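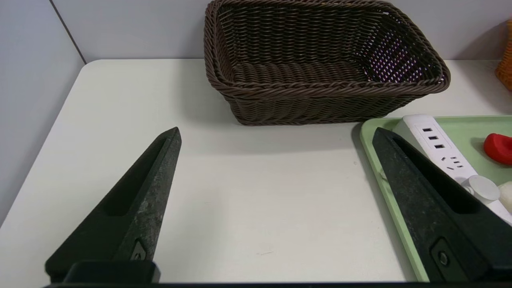
Donesus has released a new version of Kollent, its planning software for two-armed robots, with changes to how the program divides sorting work between the arms and how it reacts when a grasp goes wrong. The update went out to existing license holders in October and is now open to new customers.

Kollent takes in camera images and a short written instruction, then produces a sequence of arm movements. Earlier versions planned each arm separately and used a locking rule to keep the two from entering the same space. One arm often waited while the other finished its move, even when their paths would not have crossed.

The new version plans both arms together over a window of 40 steps and rebuilds the plan as new images come in. The locking rule is still available as a setting for sites that want it.

Donesus developed the release with Fusov, a systems integrator that sets up robot cells for repair shops and returns centers. Fusov has been using tabletop sorting as its main test job, with small household goods on a tray and woven baskets at the back of the table as the places to put them.

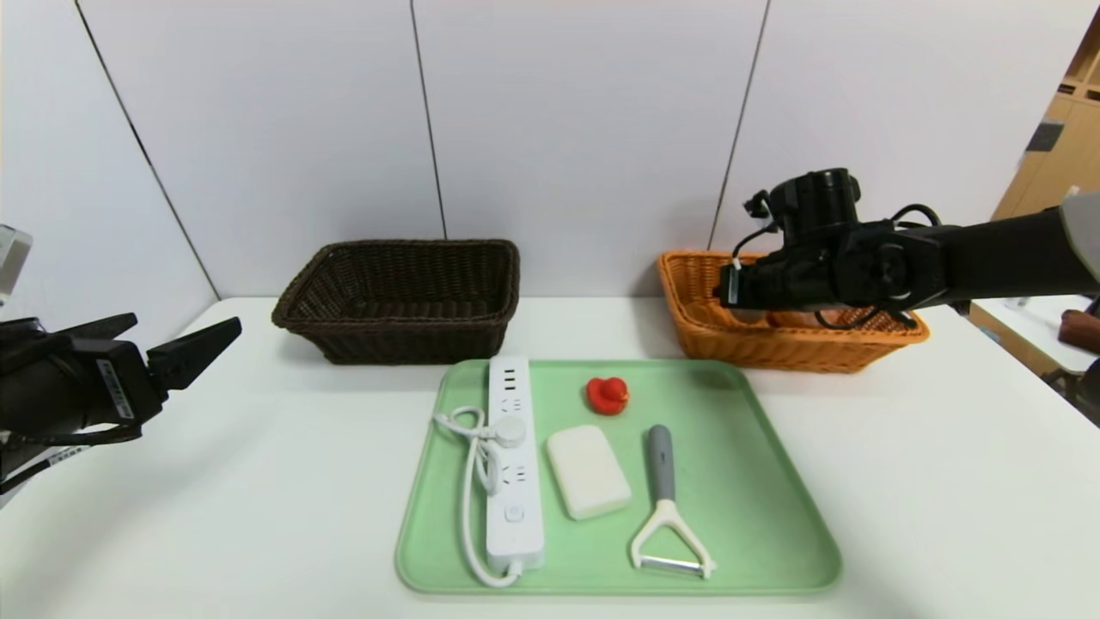

The tray work was chosen for the mix of shapes. A power strip with a cord asks for a different grasp than a bar of soap or a vegetable peeler, and the cord can drag other things along when the strip is lifted. Kollent now treats a cord or cable as part of the object it belongs to and leaves extra clearance for it when planning the lift. Users can change the amount of clearance or turn it off.

In Fusov's acceptance test, the software completed 96 percent of single-object moves without a person stepping in. The figure covers moves from tray to basket only. Most of the failed moves involved objects lying against the tray's raised rim, where there is little space for a fingertip on one side. Donesus says a later update will let one arm nudge an object away from the rim before the other picks it up.

Perception has changed as well. Wrist camera images are now checked during the final approach, and the planner can shift the grasp point up to the moment the fingers close. In the past the grasp was fixed from the head camera view, which could be blocked by the robot's own arms. If the two views disagree by more than a set amount, the arm backs off and tries again. After a second disagreement it stops and asks the operator for help.

The release also adds a replay tool. It lines up camera images, joint positions and planner decisions on one timeline, so an engineer can step back through a failed move. Recordings are stored on the customer's own machine unless sharing is turned on.

Pattinasarany, a parts refurbisher that has been running a trial copy, plans to move 6 cells to the new version. The company said its staff had asked for the replay tool more often than for any increase in speed.

Kollent runs on the same computers as the previous version. Saved task files will open without changes, but camera calibration has to be repeated after the upgrade, a job that takes roughly 40 minutes per cell. Donesus will keep supplying fixes for the older version through next spring.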